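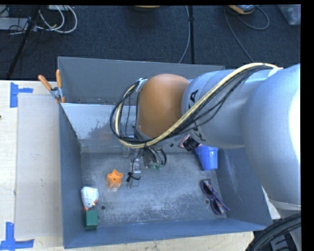 Duvivon Lyrics Notes

A hand-annotated set of song lyric notes on how love, harm and control are written about in pop and folk-pop songs. Version 7.

What this is

The set holds notes on 803 songs by 66 artists, all with English lyrics. Each row is one song. The notes were written by readers at Sturkberg who listened to the track, read the lyrics and filled in a form. The lyrics themselves are not included, for copyright reasons. You get the title, the artist, the release year, the songwriting credits as printed on the sleeve or label page, and our annotations.

The work grew out of a reading group on pop criticism. We kept arguing over whether a narrator who says she is happy being treated badly is being endorsed by the song, and we wanted something firmer to argue over than memory.

Files

songs.csv: one row per song
notes.csv: one row per reader per song
guide.txt: the annotation guide, with worked cases
changes.txt: what changed between versions

Main fields

speaker: who is singing, as far as the words tell us (lover, former lover, onlooker, parent, unclear)
addressee: who is being sung to
harm: none, hinted, stated
stance: how the speaker seems to feel about the harm (accepts, regrets, resists, mixed, cannot tell)
irony: yes, no, split
free_note: a sentence or two in the reader's own words

"Split" in the irony field means the readers disagreed and talked it over without settling. Please don't recode these as missing. They are some of the more useful rows.

How songs were picked

Half the list came from Entili, a listening diary kept by the group. The rest came from album reviews in the Bollness newsletter. If a record was chosen, every song on it with sung words went in, including bonus tracks. Instrumentals were left out. Live versions were left out unless the words differ.

Each song was read by two people working apart. A third reader looked at any pair that differed on harm or stance. Nearly 20 per cent of songs needed one.

Known problems

Women singing about men are over-represented. This reflects what the group was listening to and should not be taken as a picture of pop in general.

Delivery is not coded. A line that reads as flat acceptance on paper can sound very different sung, and the stance field goes by the words first.

Songwriting credits for older records are patchy.

Versions before 5 used "victim" as a speaker value. It was dropped and the rows were reread.

Use

Free for teaching, research and criticism. Credit Duvivon Lyrics Notes and give the version number. Please don't use the stance field to make claims about an artist's private life.

Corrections

Send the song ID, the field and what you think it should say. Fixes go into the next version and are listed in changes.txt.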